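Junho de 2021
Levente Vörös

Oficina de materiais e arranjos, notas da aula 4: superfícies de madeira e blocos de cor

Estas notas acompanham a parte prática da aula 4 e servem também para quem faltou. Quem já tem o caderno da disciplina pode saltar a primeira secção, que repete em parte o que foi dito sobre madeiras na aula 2.

1. O tampo

Para os exercícios de arranjo usamos um tampo retangular de madeira clara, feito de tábuas unidas. A cor clara ajuda a distinguir os blocos e cansa menos a vista do que um tampo branco. O veio deve ser suave. Um nó escuro e marcado atrai o olhar e acaba por funcionar como mais uma peça da composição, o que baralha os principiantes.

As juntas entre tábuas merecem atenção. Passem o dedo ao longo de cada junta antes de começar. Se houver ressalto, o bloco prende ao deslizar e roda sobre si mesmo. Um ressalto pequeno corrige-se com lixa fina, sempre no sentido do veio. Depois limpa-se o pó com um pano seco. Não usar água.

O tampo tem de ficar preso à mesa. Numa mesa perfurada, fixa-se com parafusos através dos furos, junto às margens, de modo que as cabeças não ocupem a zona de trabalho. Apertar à mão primeiro e só depois com a chave, alternando os lados. Um aperto excessivo num só canto pode empenar a madeira ao fim de algumas semanas.

2. Os blocos

Cada conjunto de trabalho tem 8 blocos. Convém misturar formas de contorno simples com pelo menos uma forma irregular, como o coração, que tem orientação evidente e obriga a decidir para onde aponta. Um círculo não levanta essa questão. Uma estrela levanta-a menos do que parece, porque muitas das suas rotações são equivalentes.
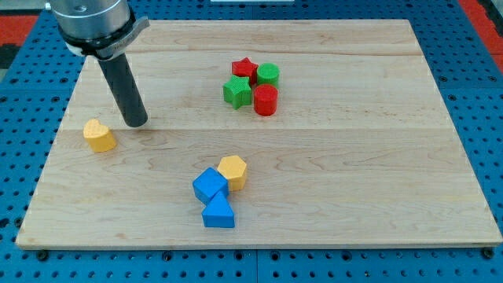 Quanto à cor, a regra da aula é trabalhar com poucas e repetidas. Blocos da mesma cor tendem a ser lidos como grupo mesmo quando estão afastados, e blocos próximos tendem a ser lidos como grupo mesmo quando as cores diferem. As duas tendências entram muitas vezes em conflito. O exercício consiste em perceber qual delas domina em cada arranjo.

Registem a posição dos blocos num esquema simples, visto de cima, com a inicial da cor dentro de cada contorno. A perspetiva engana: de frente para a mesa, a margem mais distante parece mais curta e os intervalos ao fundo parecem menores. Meçam os intervalos com régua.

3. Exercício

Trabalho a pares. Um dos alunos dispõe os blocos em grupos, sem dizer ao outro quantos grupos quis formar. O outro desenha uma linha à volta de cada grupo que vê no esquema e só então comparam. Trocam de papel e repetem.

Na segunda ronda muda-se um único bloco de lugar, empurrando-o sobre a madeira sem o levantar, e volta-se a desenhar as linhas. Anotar a distância percorrida. Xolani Nel sugeriu começar por deslocamentos de 2 cm e aumentar até a leitura do conjunto mudar, e é assim que faremos este ano.

4. Entrega

Entregar os esquemas das duas rondas, com as medidas, e um parágrafo sobre o arranjo em que houve maior desacordo. Os esquemas podem ser a lápis. A correção será devolvida em julho.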